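Course notes, Clurach lab, part 2: care of the gripper
Notes by Tùng Khổng

Before each session, stop the arm and look at both fingers. Wipe them with a dry cloth. If one finger is loose, tighten its screw by hand first and then with the small key.
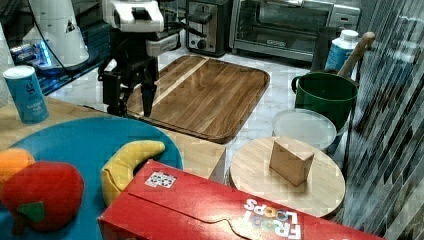

Reading time: 2 min

With the fingers open over the tray, check the gap from the front. After 800 cycles we change the finger pads. Write the cycle number in the Dunstan log and ask Darius Dumitrescu for new pads.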